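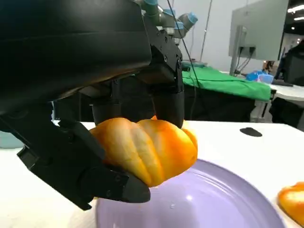

The three-finger hand from Lolisent went on the Stundell arm on Monday and it has been on the plate pick ever since. I ran it at force limit 60 first, then at 19. With one finger under the roll, one on top and one down the side, the low setting is plenty for the orange ones, and I'd leave it there. The wrist camera loses a lot of its view to the housing, so you are mostly judging the lift from the fingertips and whatever shows of the plate.

Posted by Ilse Janssen, Monday, 4:40 pm
Filed under: Grippers and end effectors, Bultside list

On Monday Rutherford wrote:
> Has anyone put the new hand beside the old parallel jaw yet?
> Ours marks anything soft over 200 on the current reading, and
> I'd like to know before we order a second. Also, is the
> firmware still 3316?

Yes to 3316. I haven't updated it and don't plan to until the comparison is finished. The parallel jaw goes back on next, same colour plate, same limits. I'll send the current logs for both together.

The two-arm runs use the same settings on the left. 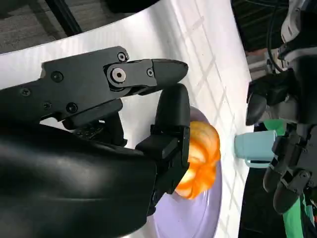

Left hand at the plate, right hand holding the blue cup.

If you want a particular object added to the list, send me the size and weight before I swap the jaw over. Nothing wider than the plate, please.

Ilse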